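# Dressing and undressing, 596 episodes in

I set a target of 200 clean demonstrations for the clothing task back in March. I have 596 recordings on disk now and I still don't have 200 I'd train on. Most of what I throw out is my own teleoperation: long pauses, regrasps that wander, an arm that drifts while I'm looking at the other one.

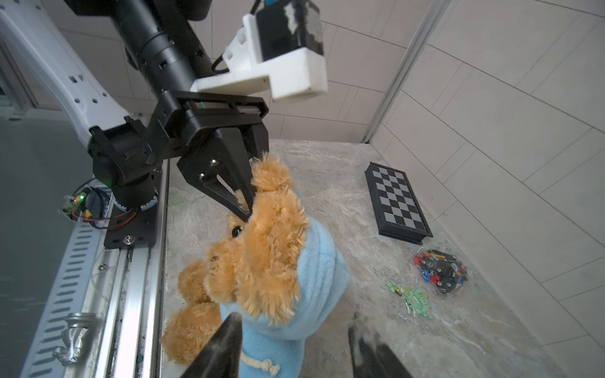 Soft things are hard to grade. With a block you can say it was picked up or it wasn't. With clothing I had to write down what counts as a good grasp, and I've changed that definition twice. The bear in its blue hoodie gives two kinds of surface to hold, fleece and shaggy fur, and a gripper closed on an ear is a different example from one closed on the hood. I label those separately. Drawstrings get a tag of their own.

I also leave other things on the floor of the cell. The chess board and the bagged pieces stay in for a batch, then I shift them. My first policy, trained on a bare floor, went badly as soon as anything else was in view.

The logging runs through Flimex, a set of scripts I wrote over the winter. It saves both wrist views and the fixed view, plus joint positions, and asks me for a grade from 1 to 8 at the end of each episode. Anything under a 5 goes to a side folder called Rønning, for reasons that made sense at the time.

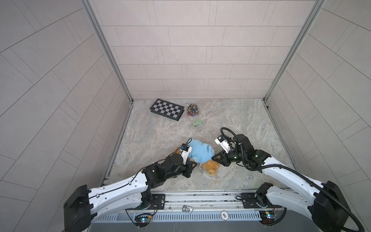

*2 min read*

Two-arm episodes with the hoodie bunched up are the ones I'm short of. Both grippers end up close together over the same bit of cloth, and from the fixed camera it's hard to tell afterward which one had hold of what. The wrist views help with that, so I grade with all of them open side by side.

Next batch: start positions with the bear turned the other way, and shorter episodes. I'll put the grading sheet up when it stops changing.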